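Section 4: Tray sorting task

Brunton Robotics Club, Sumgate team handbook
Revised by Hatice Kahraman, Thursday, June 10, 2021

Do the arm check in Section 3 before you start. Two students work the task together, one at the controls and one at the stop button.

4.1 Setting up

1. Spread the flowered mat and smooth out any creases.

2. Put the yellow tray on the mat, inside the arm's reach.

3. Lay the tissue packs on the mat beside the tray. Mix the colours. Don't line them up.

CAUTION: Keep hands off the mat once the arm is live.

4.2 Running the task

4. Open the gripper and bring it down over a pack. Keep the fingers on either side of it.

5. Close slowly and stop when the wrapper starts to fold. The packs are soft and will slip if you grab one by the very end.

6. Lift, move across to the tray and lower the pack before you let go. Packs may overlap in the tray.

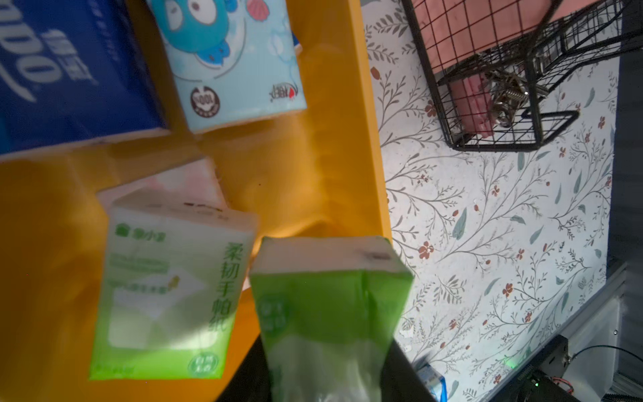
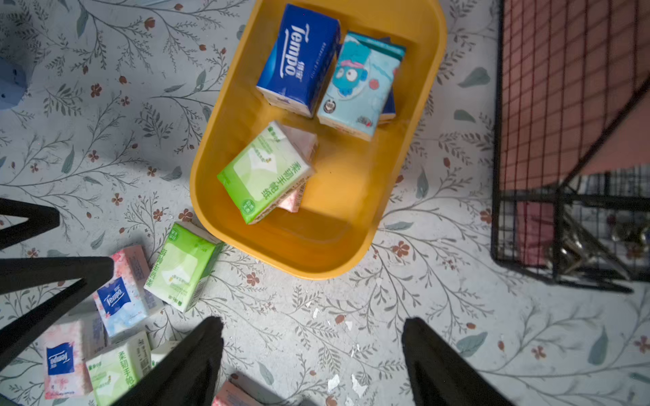
7. Repeat until the mat is clear. If a pack lands outside the tray, leave it and pick it up with the arm later in the run.

Note: Pick up torn packs and paper scraps between runs, with the arm stopped.

4.3 Saving the run

8. Press Save and wait for the file name to show. The log holds 4,000 lines, so start a new one if the counter is close to that.

9. Write your name and the run number in the Grivwood binder. Jarrah Treloar has the spare key to the cupboard.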